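The gripper build, part six: out of the garage, onto the couch

April 2019

I've been itching to write this one up! The hand-held gripper finally closes the way I want it to, and I've spent far too many evenings on the sofa making it pick things up.

Quick recap if you're new. Kvam is my name for the hand-held version of a robot gripper, the part you squeeze yourself so you can learn how a grasp feels before you trust a motor with it. Sorach will be the motorized arm, if I ever get its base to stop wobbling. All of it happens between my garage and the shared workshop at Stotora, where I pay for six hours of bench time a month and usually use 16.

The big change since last time is the linkage. My old one had so much slop in the pins that the fingers met at a different spot every squeeze. I drilled everything out, put in new metal pins, and the jaws now stay parallel all the way in (I may have cheered). Blue pads on the fingers, ridged plate over the top, done.

For a workout I like a cardboard box full of odds and ends. Packets, little boxes, a pouch, a plush with a tag on it. Flat floppy things are the hardest by far, so that's where I keep going back.

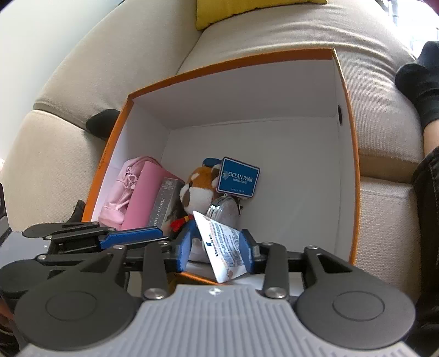 Donnie Laing wrote in to say that softer pads would help more than a tighter linkage, and that on his own build he went through three kinds of foam before he was happy with how thin packaging sat between the fingers.

I think he's right, and foam is next on my list! I've got over 30 scraps of the stuff in a drawer from the Vellach project, so it won't cost me a cent.

The other thing I want to get better at is working close to a wall. Anything leaning against the side of a box means getting one finger down inside while the other stays out of the way, and my fingertips are still a bit chunky for that. I'll try filing them thinner before I print new ones.
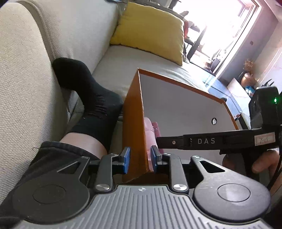 Two grippers at the orange box, blue pads on either side of its wall.

My goal is 2,000 squeezes on these pins by July, then I'll pull them and check for wear. If you've built something similar, tell me what you used for bushings. I'm still on plain nylon and I'd love to hear about anything quieter.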